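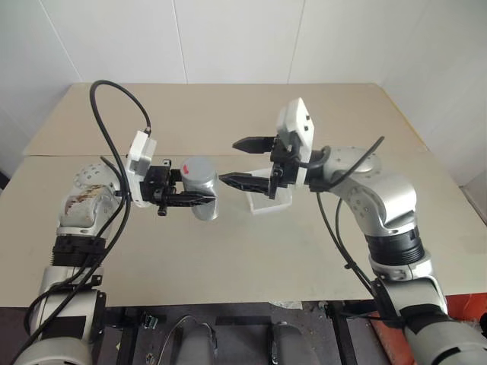

Grabadora de mano Serkow 2, para prensa

Ref. 1269. En stock, salida desde almacén en 2 días laborables.

Pensada para entrevistas y ruedas de prensa. Botón rojo grande, se graba sin mirar. Dos micrófonos, uno delante y otro detras. El de atrás se puede apagar desde el menú (Ajustes > Entrada).

- Memoria interna, hasta 2000 archivos
- WAV y MP3
- Marcas de tiempo mientras graba, muy útil para transcribir luego
- Entrada de micro externo, minijack
- USB-C para carga y descarga de audios
- Pantalla legible al sol, sin color

En la caja: grabadora, cable, funda, guía rápida en español y portugués. El protector de viento Durnen va aparte, el del modelo anterior también sirve.

Ojo: las unidades compradas antes de junio necesitan actualizar el firmware para que las marcas salgan en el archivo exportado. Descarga en Soporte, son un par de minutos.

Redacciones y escuelas de periodismo: precio por lote, pedir presupuesto a Drutthorpe con el CIF y la direccion de entrega. No se hacen reservas por teléfono.

Garantía de dos años. Batería no incluida en la garantia.

Ficha revisada: 15 de agosto de 2019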